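Ticket 425 - right arm stops short when picking up clear tools
Project: Bullirthorpe (student two-arm build, lab glassware task)
Opened by: Maham Usmani
Assigned to: Daniyal Bugti
Opened: 11/10/20
Status: closed, one follow-up

Problem
The right gripper closes above the thin clear pieces and comes back with nothing. The tongs give us no trouble with the same program. The left arm has not been tested on the clear pieces yet. Workspace views and one wrist view attached.

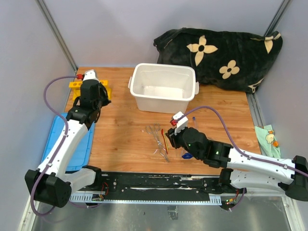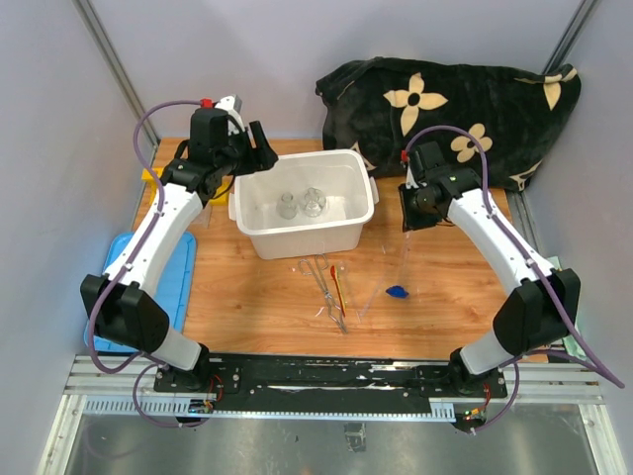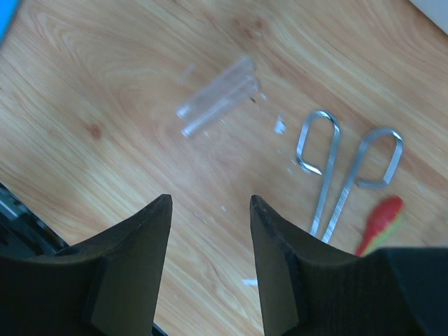
What I tried before opening this
- Restarted both arms and the control PC. No change.
- Ran homing twice on the right arm. It finishes without an error.
- Lowered the grip height by 2 mm in the task file. Better on some tries, but one finger touched the table and the arm went into a protective stop, so I put it back.

Daniyal Bugti
Please send the homing log and the value of table_z for each arm. Also tell me which build of Rorkau you are on. The build from May had a bug where the right arm read its offsets from the left arm's file.

Maham Usmani
We are on the build after that one. Homing log is in the team folder. table_z is 54 on the left and 57 on the right. I don't know who set the right one.

Daniyal Bugti
Those should match to within one. The arms sit on the same beam and the table was leveled when Presville lent us the bench. A 3 mm error would not matter on the tongs but it would on something that thin. Do this in order:
1. Put the right arm in hand-guide mode and open the gripper.
2. Bring the fingertips down until a sheet of paper just drags under them.
3. Save the reading as table_z. Do it at four spots, not only the middle, and use the average.
4. Set the closing speed back to 15 before you test.

Maham Usmani
Done. The four readings came out between 54 and 55, so I saved 54. Closing speed was at 40, changed to 15. First set of tries: up to 900 ms delay between the close command and the fingers moving - is that normal?

Daniyal Bugti
No. Check if the camera preview is open on the control PC. It takes most of the processor on that machine. Close it and run again.

Maham Usmani
Preview was open on two screens. With both closed the delay is gone. Ran the full pick list with the right arm and it got every clear piece, though one turned in the fingers on the way up. I can live with that for the Pongsiri round, where they only score whether the piece ends up in the bin.

Daniyal Bugti
Good. The turning is probably the finger pads. New ones are in the second drawer, swap both at once. Redo the paper check afterward, the new pads are a bit thicker.

Closing this one. Follow-up: run the same list on the left arm (Maham), before the next team session.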